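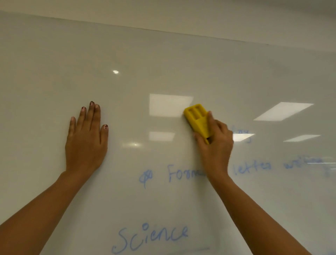

*Nhi Tăng*

Hello again! I spent the Kidel open day at Prumthorpe watching someone wipe a whiteboard by hand, and it's a lovely thing to copy at home. Put one hand flat on the board, then start on the oldest writing.

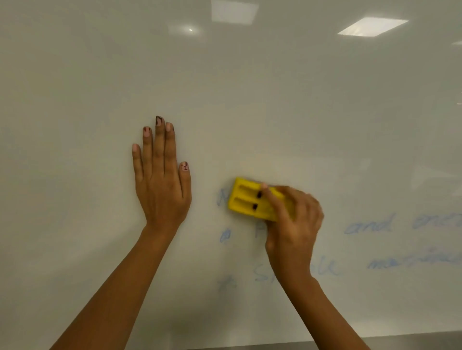 *Flat hand left, eraser right*

Keep your strokes short (small ones work best!) and go over faint blue ink twice.
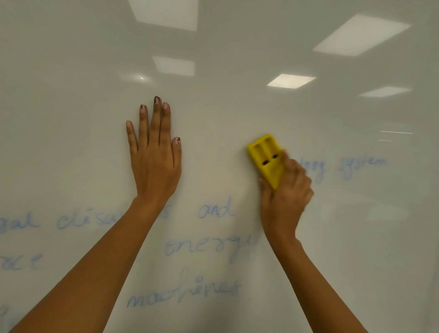 *"energy" and "machines", still to wipe*

Work down to the bottom line, then check for streaks from the side.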